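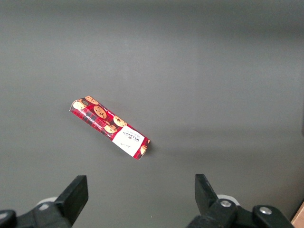 Preparing a garment for museum loan

Lenders to the Plalano Costume Gallery are asked to follow the steps below before collection. The gallery holds 3588 items of dress, most of them made before 2000, and new loans are received in January.

1. Complete the loan form and return it to the registrar, Kayode Garba. List each part of an outfit on its own line, including belts, linings and detachable collars.

2. Do not wash, iron or dry-clean the garment. Loose beads or buttons should be placed in a labelled paper envelope and sent with it.

3. Lay the garment flat on a clean cotton sheet. Remove rings and watches first, and wash and dry your hands.

4. Pad every fold with rolled acid-free tissue. Sleeves are folded inwards last - never across the bodice.

5. Place the garment in a Nornum textile box. Bias-cut or heavily beaded gowns must travel flat and should not be hung at any stage.

Boxes should be kept at 19 degrees, away from outside walls, until the courier arrives. Collections are made before 4 pm. A receipt will be issued at the door and a condition report will follow by post.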